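Apr 21, 2023

I went to the heritage fruit talk in Clerndale after all. I had told Natália Frade twice that I wouldn't, and then she sent me the program with a line drawn under the words "lost apples of the Istham valley" and I suppose she knows me well enough. I paid 6 dollars at the door and sat at the back near the radiator, which was on.

The speaker's case was that the Pleren, a russet nobody had picked since his grandfather's day, has been found again in a hedge behind a feed store. He was very sure of it. He had an old nursery list and a letter and a map with a cross on it. He had a way of saying "clearly" whenever he got to the part that wasn't clear. The nursery list gives the Pleren one line: "good keeper, sharp, for the late kitchen." That would fit half the apples I have ever eaten and a fair number of the ones I've thrown at the fence.

I put my hand up and asked if anyone had done a DNA test. He said tests only tell you what's in the database. Fair enough, but they'd at least tell him if his tree was a chance seedling off somebody's lunch, and hedges are full of those. People stop, eat, toss the core, drive on. Every pip is its own apple. I didn't say all that. I said "thank you" and wrote a rude word on my program.

What bothers me more is how badly everyone wants the story. The woman in front of me had already decided she remembered the taste from her aunt's pies. An hour earlier she had never heard of it. I have done the same thing myself, with a plum, and I was wrong about the plum for years.

Natália thinks I'm being hard on him. On the drive home she said it does no harm if a man wants to call a tree by an old name, and that he is getting people to plant things. I said it does a little harm, because the next person who goes looking for the real Pleren will find his and stop looking. She said, "There may not be a real one." Which was my whole argument coming back at me from the other side, and I didn't have an answer before we got to the bridge.

Then there's Sultana, the new one the growers' people were pushing at the table by the coffee. "Tastes like your childhood," it said on the card. Mine tasted of boiled carrots. They say it will keep until September in a plain cellar with no loss of crunch. I'd like to see the cellar. I took a leaflet anyway and have been using it to mark my place in the seed catalog. 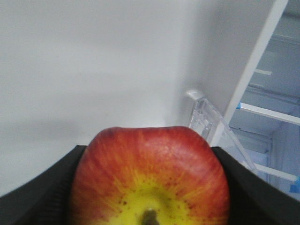
Filed under: Garden, Grumbling

Back to my own trees, which don't have a legend attached to any of them. The old one by the shed is in bud at last, later than the two by the road. I want to blame the cold nights but I pruned it hard this winter and it may simply be sulking. I looked up what I wrote last spring and all I'd put was "blossom nice." Very useful. I must write more down, and I say that every year too.

I went through the grafting book again after supper. Page 138 says to wait until the bark slips easily. Page 316, in the chapter by the other author, says waiting for the bark is a superstition. Both of them sound as sure as the man in Clerndale. I did 3 whip grafts in March going by neither, mostly because the rain had stopped, and so far one has a green tip and the others look like pencils taped to a stick. I'm not drawing conclusions from one green tip. It could be living off what it had stored in the wood. I'll believe it when there are leaves.

I tried the hanging tin foil against the bullfinches as well. Natália swears by it. There was a bullfinch sitting next to the foil this morning.

She wants to drive out to Istham and see the hedge for ourselves once there's fruit on it. I said yes, though we'll need to ask at the feed store first and I expect they're sick of it already. If there's a russet on that tree I'll bring a knife and taste it before anyone tells me what it is supposed to taste like. I might write my guess on a piece of paper beforehand and make her do the same.

Need more grafting tape, and the good saw is still at her house.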